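Morena Valentini
January 26, 2021

Spent most of last week sorting out the bench tops in our workshop in Ketthorpe, so a few posts on what I did, in case anyone else has pale wood that's starting to look tired.

The tops are solid wood, strips glued side by side. I oiled them when they went in and then did nothing until December, by which time the bits we lean on had gone grey.

First job was clearing everything that would move. Anything bolted or clamped down stayed where it was and I worked round it. Taking it all off would have meant a second day just putting it back.

Wiped down with a damp cloth and a drop of washing-up liquid, then left overnight with the heater on low. Don't sand damp wood. It clogs the paper and you get furry patches.

Sanded by hand, with the grain, 120 then 180. I did try the electric sander on the long bench but it's hopeless near anything fixed — you end up with a dip next to every edge.
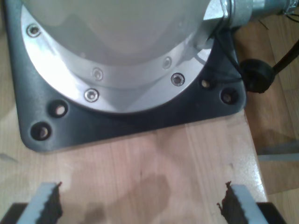 Corners and tight spots I did with paper folded over a bit of old credit card. Slow, but it gets right up to metal without scratching it. Masking tape on anything shiny first.

Dust gets into every hole and screw head. Hoover with the narrow nozzle, then a dry paintbrush, then hoover again. Azlan Rahman lent me a soft make-up brush for the fiddly bits and he's not getting it back.

Oil: two thin coats, rubbed in with a lint-free rag, wiped off after 20 minutes. The tin says up to 10 hours between coats. I left it longer because the room was cold.

Lay the oily rags flat outside to dry. They can catch fire if you leave them scrunched up in a bin.

Cost me £28 for the oil and paper. Haoran Luo asked about varnish instead. It wears better, but once it chips you have to strip the whole top, and with oil I can patch one corner on a lunch break.

Short bench is next, probably at the weekend. That one has a glue stain I've been putting off.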